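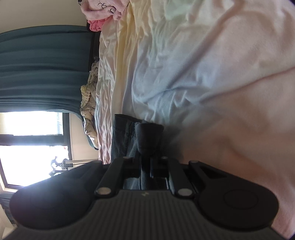

Hand-Held Gripper: Assembly and First Trials on Cloth

Members building the Plustier hand-held gripper at home or at the Cleken shared workshop are asked to read these notes before closing the housings. They apply to the current pattern of the tool, with two arm housings, a ribbed center plate and a pair of linkage bars. Builders working from the April drawings should obtain the revised sheet from the workshop desk.

Before assembly

Lay out all parts on a light-colored towel. Small pins are easily lost on a dark bench, and replacements must be ordered through Rissanen in packs of 5. Mark the left and right housings on the inside with a paint pen; the two are mirror images and are easily confused once the covers are on.

Printed parts should be left on the plate until fully cool. Remove stray material from the pin holes by hand with the correct size of drill bit held in a pin vise. A power drill should not be used for this purpose. The holes in the linkage bars must let the pin turn freely without side play.

Pivot pins

Apply one drop of light machine oil to each large pin and wipe away the excess. Oil left on the outside of the housing will transfer to fabric and will not wash out of pale bedding.

Fit the two large pins first and the smaller ones last. Tighten each side in turn, a quarter turn at a time, and work the arms through their full travel after every adjustment. If one arm lags behind the other, loosen both sides and begin again. Correcting only the slow side usually leaves the jaws closing off center.

Thread-locking compound may be used on metal fasteners only. Several common types attack printed plastic, and cracks may take a week or more to appear.

Gripping pads

Clean the pad backing and the arm face with isopropyl alcohol and allow both to dry before bonding. Clamp with light pressure and leave overnight. The pad faces should meet along their whole length when the jaws are closed on a sheet of paper. A gap of 2 mm at either end is enough to let thin cloth slip.

Wash the pads with mild soap after each session involving knitwear. Lint builds up in the textured face and reduces grip well before it can be seen.

Weight and balance

The completed tool should weigh no more than 900 grams. Members who add a longer handle are reminded that overall length must not exceed 425 mm if the tool is to fit the storage lockers at Usham.

First trials on cloth

A bed is a suitable place for first trials. It is soft, it is at a convenient height, and a dropped tool is unlikely to be damaged. Dark garments on pale bedding are recommended, as the edges of the cloth are easier to follow during the test and afterward on the recording.

Approach the garment with the jaws fully open and lower the tool until the pads press lightly into the cloth. Close slowly. The aim is to raise a fold between the tips and hold it there. Begin with a single layer, then try a hem or seam, then a loose heap. Smooth, stretched fabric is the hardest case and should be left until the end. 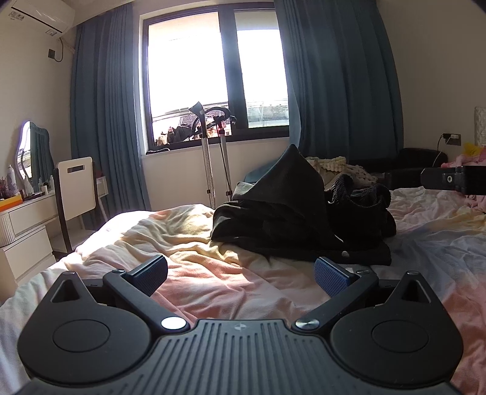
Jaws open on the near side of the bed, with the black clothing heaped beyond the tool.

Take care that the sheet is not gathered up together with the garment. Where this happens repeatedly, raise the tool slightly before closing. Knitted throws and similar loose-looped textiles should be moved well aside, as a loop drawn into the linkage is difficult to release without cutting.

Strong sunlight from a window can wash out part of a recording. Where possible, draw one curtain or work with the window behind the operator. Power cords should be kept clear of the area in which the operator will be standing.

Recording results

Trial sheets are available at the workshop desk. Enter the type of fabric, the number of attempts and any slipping of the pads. Remarks such as "worked well" cannot be used when the pattern is revised. Sheets for the present round should be returned to Joonas Kauppinen by 22nd August. Worn pads may be handed in at the same time and should be labeled with the builder's name.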